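Ornau Player 3 review: a free video player I keep going back to

Posted 2nd July by Delali Bonsu

I've been meaning to write up Ornau Player for ages. My brother-in-law put me onto it when my old player started choking on the clips from my new phone, and I've had version 3 on both the desktop and the laptop since March, so I think I've given it a fair run by now.
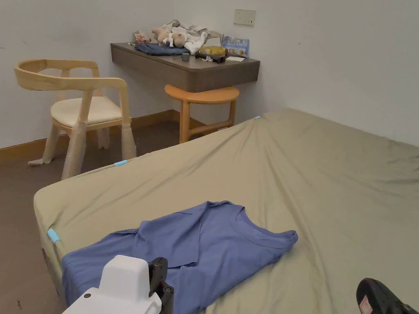
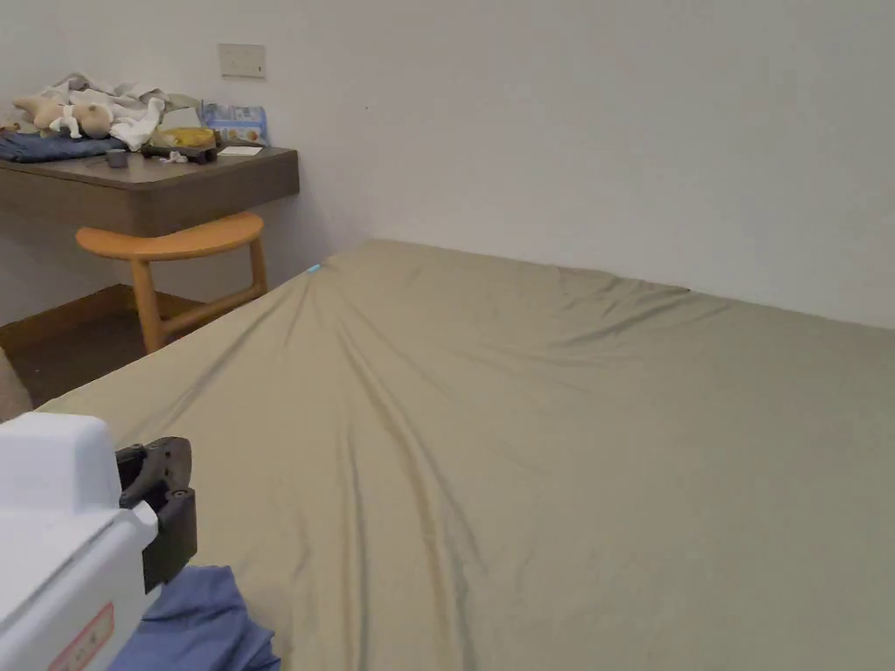
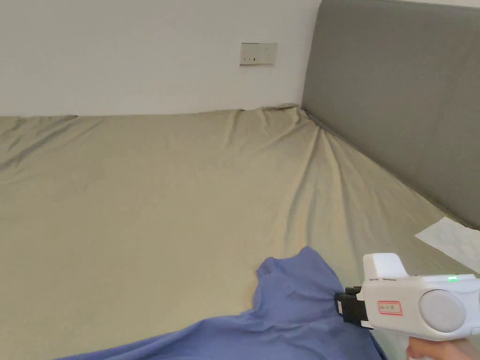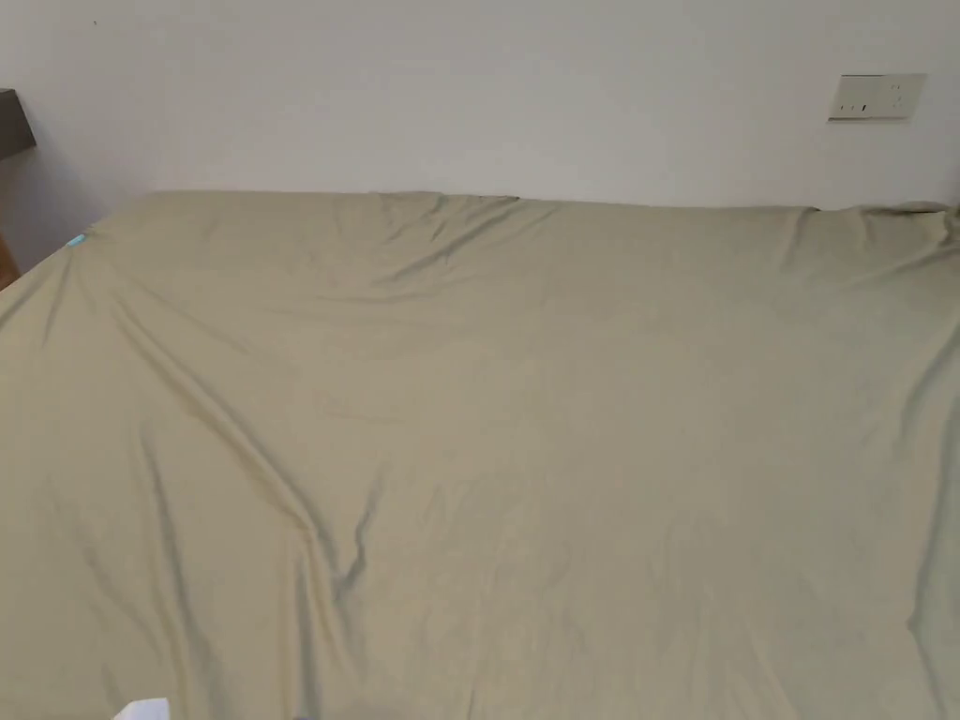
Installing it is quick and there's no toolbar to dodge along the way, thank goodness. The first time you open it, it asks which folders to watch, and then it goes off and builds a library by itself. Mine had 264 files in it, a mix of MP4, MKV and some very elderly AVI home movies, and it played all but two of them without asking me for anything extra. I like to test a player on dull footage, because dull footage is where the trouble shows. A slow pan across a plain wall or a clear sky is just the sort of thing that falls apart in a weak player, with the flat areas breaking into blocky bands and fine detail smearing together. Ornau has a setting called Smooth Gradients (it's under Picture, then More, and I wish it weren't so buried) that deals with the banding very nicely. It does make my laptop fan spin up, so I leave it off when I'm on battery.

Subtitles are lovely. You can drag a file straight onto the window, nudge the timing with the bracket keys, and it remembers the nudge the next time you open that video! I watch a lot of old foreign films with my neighbor Silviu Dumitrescu, who reads faster than I do, and being able to make the text bigger without it sliding off the bottom has saved us some squabbling.

Now for the grumbles. Casting to the television is hit or miss. It found my Dornent box right away on Monday and then couldn't see it for the rest of the week, and restarting both ends only helped once. The playlist window also gets slow when it's long. I loaded 400 short clips into one and scrolling turned to treacle, though playback itself was fine.

There's a paid version that adds a converter and batch renaming. I tried the converter on a few clips and it did a decent job, but I already use Nimia for that and didn't see a reason to switch. If you don't have a converter yet, it may be worth a look.

I'd give it four stars out of five, and I'll come back and update this if they sort out the casting.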